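Tidy cupboards, the robot way: tips from the Tindel open day

May 9, 2019

I went to the open day at Tindel hoping to be told that housework is over. Housework is not over. I did come home with a leaflet from Kevby, a sore neck and a few ideas for my own shelves, which I pass on to anyone whose airing cupboard fights back.

Keep soft things folded, with the fold facing you. The Oyelaran people, who had the far end of the hall, spent a good part of the afternoon on cloths. A gripper with two fingers likes an edge it can pinch. So do I, when I'm after one tea towel and don't want the whole pile on my feet.

Stand up anything that will stand. Binders, trays, chopping boards, the big flat baking tin. A stack means lifting everything to reach the bottom one, and it is always the bottom one.

Leave a finger's width between things. I used to pack a shelf until it squeaked. Then I watched a demonstrator work a hand-held gripper, very slowly, towards a tall cabinet, and saw how much of the job is simply getting in beside the thing you want.

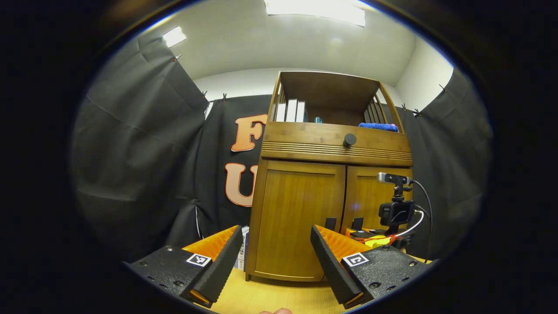

My own fingers are thinner than that, but they have knocked over plenty of vinegar. I took 2 jars off my spice shelf when I got home and the other 9 have behaved ever since.

Knobs beat fancy handles if your hands are full or floury. You can hook a round knob with one finger. Check the screw behind it now and then – a loose one will turn for ever and open nothing.

Give every item one place and put it back there. The woman from Flisier said a machine does far better when the mug is where it was yesterday. I have been saying this to my family for years, and none of them even needs charging.

Clear the worktop before you start, too. They did this before each go, with a patience I don't possess. I manage it on Christmas Day, which leaves 364 to work on.

The tea was free, by the way, and the biscuits were on a high shelf. We got them down by hand.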